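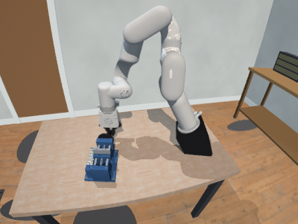
Grustwood Tool and Equipment Library
Frequently Asked Questions

Last updated 2/5/24

Joining

Who can join?
Anyone 18 or older who lives or works in Grustwood, Tornden or Niven. If you live outside those three towns, write to us before you come in. We take a small number of outside members each year, mostly people who rent land or run a shop in the area.

What do I need to bring?
A photo ID and something with your current address on it, such as a utility bill, a lease or a bank statement. A printout is fine, and so is a bill on your phone. If your ID already shows your current address, that is all you need.

Is there a membership fee?
Yes. A standard membership is paid once a year and covers everyone in the household over 18. Each adult still has to sign the borrower agreement. The current rates are on the sign at the front desk and on the Join page. If the fee is a problem, ask for the reduced rate. You do not have to show proof of income.

Can a business or club join?
Yes, as a group member. One person has to be named as the contact and is responsible for everything borrowed on the account. Group members can't borrow the floor sander or the post hole digger on Saturdays.

Borrowing

How many items can I have out at once?
Seven. A tool and the parts that come in its case count as one item. Extension cords and safety glasses don't count toward the limit.

How long can I keep things?
Most items go out for one week. Large power tools, the carpet cleaner and anything with a red tag go out for three days. Canning kettles and cider presses go out for three days during the fall and one week the rest of the year.

Can I renew?
Once, if nobody else has a hold on the item. You can renew online or by phone up until closing time on the due date. Red tag items can't be renewed.

How do I reserve something?
Log in to the catalog, find the item and pick a pickup day. Holds stay on the shelf until closing on that day and then go to the next person. You can place a hold up to four weeks ahead. For tents and folding tables in the summer months we allow eight.

What is in the collection?
There are 370 items in the catalog right now, and 364 of them can be borrowed. The other six are bench tools that stay in the shop at Toleck Street: the drill press, the band saw, two grinders, the scroll saw and the large vise.

Do you lend gas-powered tools?
A few. We have a tiller, two string trimmers and a pressure washer. They go out with an empty tank and have to come back with an empty tank. We do not lend chain saws, and we are not planning to.

Can someone else pick up my items?
Only an adult on the same membership. They need to have signed the agreement first.

I have never used this tool before. Will you show me how?
We can go over the basics at pickup, such as how to change a blade, where the switch is and how to set the depth. That takes a few minutes and we may ask you to wait if there is a line. It is not a class. The table saw, the router and the floor sander require a short check with staff the first time you borrow them, even if you have used one for years.

Returns, late fees and damage

Where do I return things?
At the Toleck Street side door, during open hours. Please don't leave tools outside when we are closed. We have had things rained on, and one sander walked off. The book drop at the Tornden library is not ours and they can't accept our items.

What happens if I'm late?
Late fees are charged per item, per day we are open. You can't borrow anything else until the late item is back. If you know you are going to be late, call. We can't always waive the fee, but it helps us warn the next person.

Do I have to clean it?
Yes. Brush off sawdust, wipe off mud and grease, and empty any bags or tanks. The carpet cleaner and wallpaper steamer need to be drained. There is a cleaning fee for items we have to clean ourselves, and concrete mixers left with dried concrete in them are charged as damage.

What if something breaks while I'm using it?
Stop using it and tell us what happened. Normal wear is our cost. Worn belts, dull blades and dead batteries come under normal wear. If a tool was dropped, left in the rain or used for something it isn't made for, we will ask you to pay for the repair or for a used replacement, whichever is less. Please don't fix it yourself, even if you know how.

Is there a limit to what I could owe?
Yes. The most we will charge for any one item is $1000, and very few things in the catalog are worth that much.

Donations

Do you take donated tools?
Yes, if they work and are complete. We are always short on hand planes, long clamps, step ladders and canning supplies. We can't use corded drills, paint, chemicals, or anything with a frayed cord - we have a shelf full of corded drills already.

Can I get a receipt?
Yes. We will write down what you gave and the date. You have to put your own value on it.

Do you pick up?
Only in April, during the spring collection. The rest of the year, bring items to the side door on a weekday and ask for someone to look them over with you.

Visiting

Where do I park?
In the lot behind the building. The two spaces next to the side door are for loading, with a 15 minute limit. The gravel area across the street belongs to the feed store.

Can I bring my kids?
Yes. Children under 12 have to stay with you and can't go past the yellow line into the bench area.

My question isn't here. Who do I ask?
Stop by the front desk or use the Contact form. We answer messages on days we are open, usually by the end of the day.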